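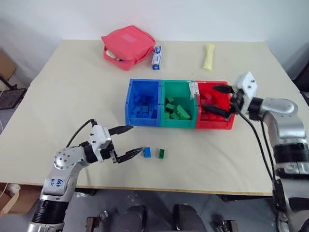 Guides > Buying and Budgeting

How to budget for a two-armed sorting bench

Everyone budgets for the arms. The arms have a price on a website, and a price on a website feels like a plan. Then the arms arrive and you discover you own no bins.

We run a small bench at Karkham where a robot sorts coloured blocks into matching bins: blue, green, red. A toddler would do it for a biscuit. It still took us two rounds of purchasing to get right, so this is the order I would do it in now.

Step 1. Write down the job before you look at any arms

One sentence. Ours was "pick up a loose block and put it in the bin of its own colour". If your sentence has an "and also" in it, you are pricing a second robot. Save that for next year.

Step 2. Decide whether you need 2 arms

Two arms means two grippers, two sets of cables and two lots of spares. Our reason was reach: one arm looks after the left of the table and the other covers the red bin without leaning across its colleague. If everything you handle fits in front of one arm, buy one and enjoy the quiet.

Step 3. Get quotes that list the same things

We asked Stunar and Latow. Stunar's quote was lower until we noticed it left out the grippers, a bit like selling a kettle without the spout. Ask each supplier to list arms, grippers, fingers, mounting, cables, power supplies and delivery on separate lines. If they won't, add the missing lines yourself and put a pessimistic number next to each.

Step 4. Price the table and everything on it

Our extras line came to £2288, and not one item on it was exciting. It covered:

Table, plain and pale, so the blocks show up
Plastic bins with an open front lip
Building blocks, in the same colours as the bins
Clamps
Spare gripper fingers
Cable ties, bag of 100 (buy the second bag now)
Marker pens for writing on the arms

Keep a few household odds and ends too. A zip pouch, a small upright carton and something bone-shaped cost next to nothing and will be wanted the moment blocks get dull.

Step 5. Leave room for cables

Measure with the arm at full stretch, then allow slack for a loop over the wrist. Shenoy, who supplied our mounting, charge extra for longer leads. Pay it at the start. We paid it in April, plus a second delivery.

Step 6. Hold some money back

Put a contingency line in and give it a boring name. "Fixings" worked for us. Anything called "contingency" gets spent on chairs.

Next guide: Spare parts and what to keep on the shelf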